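Beads, tins and a policy that won't let go

02/07/2025

So the second round of Lusard results is in, and I've been putting off writing them up because I wanted to be sure I wasn't fooling myself. I don't think I am. The short version is that if you teach a policy only from people using hand-held grippers at home, it gets a lot better at jewellery once you stop tidying the jewellery first.

In the first round (the Fultby set, 679 demos) we laid every string of beads out flat before each go. Lovely clean data, and the policy fell apart the moment two strands crossed. For the new set we just left things in a heap in the tin, put the tin on a bed and let people get on with it, two grippers at once.
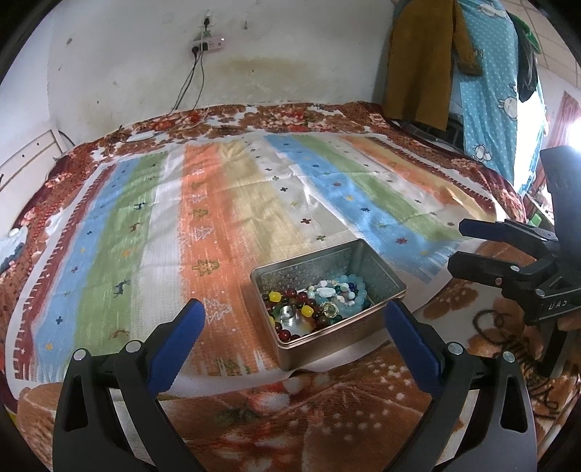
I was worried about the soft surface, to be fair. A mattress gives when you press on it, so the tin tips, and the wrist view tips with it. Zuro, our little tracking package, used to lose its place whenever that happened. It copes now, mostly thanks to busy cloth – stripes and small printed motifs give it masses of corners to hang on to, far more than the plain grey mat I'd been so proud of!

We kept 601 demos of the heap task after throwing out the ones with bad tracking. Then I trained 3 versions: Fultby only, heap only, and both mixed together. Heap only beat Fultby only on everything, including the flat strings it had never been shown, and I had to run that twice before I believed it. The mix was a touch better again on light beads but worse on dark ones, and I haven't got a good story for that yet. Dark beads on top of other dark beads are hard for me to pull apart by eye, never mind for a network.

The other thing I'd change is how we hold the tin. Some people steady it with one gripper and pick with the other, some go in with both, and the policy dithers between the two.

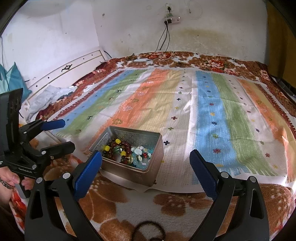
What's next for Sandu

Sandu is the bigger collection, 2,263 demos so far, and it's got all sorts in it besides beads. I'm going to label each one by which gripper does the steadying and see if the dithering goes away. If it does I'll put the weights up in September, along with the tracking fixes.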